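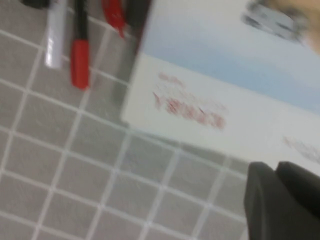

Vue caméra poignet, plan carrelé. Feutres en haut à gauche, carte blanche et bleue à droite, doigt de pince en bas.

Cahier cellule 4 — juillet, repris à 14 h 20

Relecture des règles de prise de vue et d'approche avec Willy Visser, avant d'ouvrir la série Lorik. La version affichée au mur date d'avant le changement de pince, ne plus s'y fier.

Flou de bougé. Lettrage rouge de la carte illisible sur cette vue. Règle retenue : aucune décision de prise sur une image acquise bras en mouvement. Arrêt complet, 200 ms de stabilisation, puis acquisition. Les images floues restent dans le journal avec l'étiquette « mvt », on ne les supprime pas.

Repérage. Les joints du carrelage sont pratiques à l'œil mais ne valent pas étalonnage. Willy voulait s'en servir pour vérifier l'angle du poignet. D'accord pour un contrôle visuel, pas pour une valeur à reporter dans la fiche.

Objets plats. Approche à vitesse réduite, seuil d'effort actif avant le contact. Ne pas forcer si le bord n'est pas trouvé : remonter, refaire une image, noter l'échec.

Zone de travail. Inventaire des objets saisi avant chaque essai, feutres compris. Personne n'entre la main dans la zone sans arrêt validé au pupitre — la pause logicielle ne compte pas.

Essai 832 : à reclasser, la stabilisation était encore à zéro dans le fichier de paramètres. Josefien Van Wijk veut savoir si on garde la limite de 3000 cycles entre deux contrôles des doigts. Je la laisse telle quelle jusqu'à la réponse de Hendriks.

Reste à faire : corriger la fiche murale, envoyer la nouvelle à Clurdale.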